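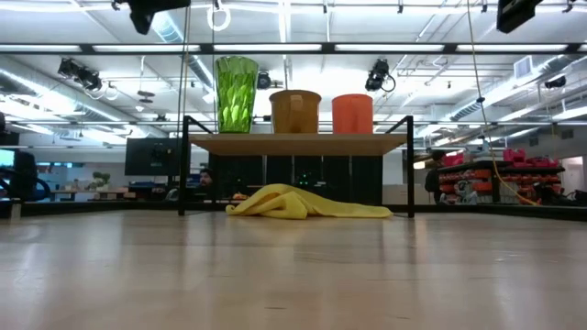 The Second Life of the Kitchen Table

By Ok-hee Ryu

When I moved to Pranddale I rented two rooms above a shoe repair shop, and the only furniture the owner left for me was a table. It was too big for the kitchen. To open the oven I had to push it toward the window, and to open the window I had to push it back. In the first week I wanted to sell it. I have it still, and I have eaten, ironed, cried and filled in tax forms on it.

I begin with my own table so that the reader knows I am not neutral in this matter. For this article I visited people who repair, keep or refuse to throw away their old kitchen tables, and I went to them already on their side.

The first visit was to the Awwad workshop in Trarnden, a family business which has repaired wooden furniture for 53 years. The workshop is at the back of a yard where the bread factory used to park its vans. Inside there is a smell of wax and of coffee which stood too long. Most of the work is chairs, because chairs break. Tables come for other causes: somebody died, somebody married, somebody moved to a smaller home and wants one end sawn off.

I was told about a family who brought a table with the names of four children scratched on the underside. They wanted the top made smooth and the underside left alone. The workshop put a blanket on the bench before turning it over, and the names were not touched. For the sanding, the oiling and one new leg the family paid 400 dollars. A new table of the same size can be bought for less in the big store by the highway, and the workshop says this openly to every customer before taking the money.

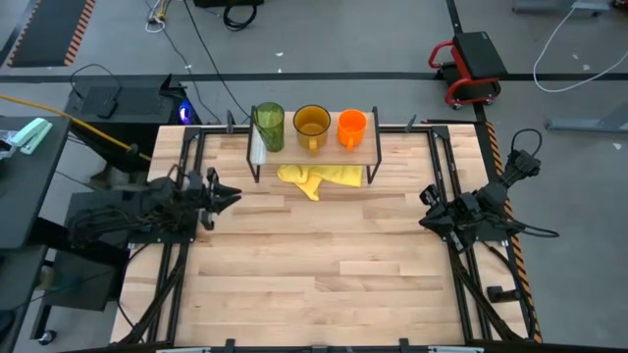 Reading time: 4 min

What makes a table worth such a sum? I asked this in every house, and the answers were seldom about the wood. People spoke about where they sat. In a family of six each person has a place, and the place remains when the person has gone to live in another city. One man in Trarnden, a retired bus driver, still sits at the narrow side with his back to the stove, where he was put as the youngest child. His wife told me that he has had the choice of all the other sides for many years.

Then there is the question of marks. Some owners want every ring and burn removed. Others become quite angry if a repairer offers it. At Awwad they have learned to ask first, and to write the answer on the work sheet, after a sad case in which an iron mark from a grandmother's time was sanded away as a kindness. The customer paid and thanked them, but she did not come back.

My own opinion has changed a little during these visits. Before, I thought that oil was always better than varnish, as I had read it in many places. Now I believe it depends on the household. An oiled table asks for attention a few times in the year, and a tired family will not give it. A varnished one can be left alone for long, but when the varnish finally breaks, the repair is a large one - you must take off everything and begin again. If you do choose oil, put on a thin coat, wait, and wipe away what the wood did not drink. Lay the oily rags flat outdoors to dry, never in a heap, for they can catch fire by themselves.

On my last trip I took the bus to Zivwood, a village of roughly 300 people, where the old school has been made into a meeting house. The long table there came from the school kitchen. On soup evenings the people sit on both sides of it, and late arrivals eat at the window sill with the bowl in one hand. There was talk of replacing it with folding tables, which can be stored away when there is dancing. The matter was discussed all through October, and when I left it was not decided.

I was given soup and a place near the middle. The woman beside me moved her elbow so that I could see a deep cut in the edge, from a bread knife, she said, before she was born. She ran her thumb along it while she spoke about the price of heating, and later about her son's new job, and I think she did not notice that she was doing it.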